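Shape blocks

Shape blocks (also form blocks, in older catalogs "solids") are small colored blocks used for sorting, matching and early geometry. Usually sold in sets, loose or with a lidded box that has holes cut to fit. Not the same as building blocks - stacking is possible with some but isn't the main use.

Forms
Cube, cylinder and triangular prism in nearly every set. Pentagonal prisms, stars and hearts are later additions, more common in cheap sets. Stars vary, five or six points. Size differs by maker, most fit a childs palm.

Color
Usually red, yellow, blue, green. Two systems: color by shape (all cubes blue, say) or colors mixed across shapes. The first is easier to sort, the second makes the child choose between color and form. Plosano sets sold both ways until the mixed version was dropped.

History
The Gikstead works made hardwood solids for schools, 6 to a box. Llanos took over the molds for the later plastic line. The toy collection at Plevitmont lists 1,204 single blocks, more than half without a box. Catalog last revised Thursday, July 28, 2022.

Use
Sorted on a tray, rug or plain board. Common tasks are grouping by color, lining up by shape, finding the odd one out. Hearts and stars are teh ones that raise questions, as they have no plain school name as solids.
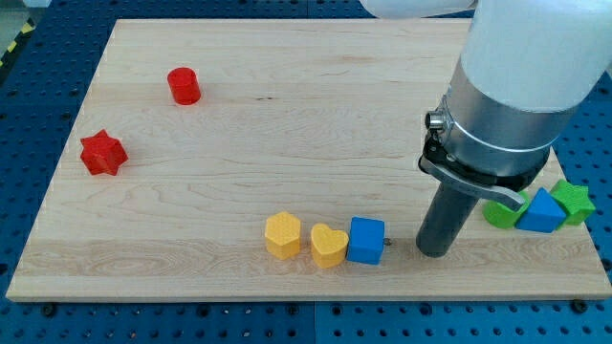 Henok Lemma disagrees with the last point and holds that a heart block is simply a prism with a curved outline, and should be taught as one. Some teachers' guides follow this, most just say "heart".

See also: Peg board, Sorting box, Tangram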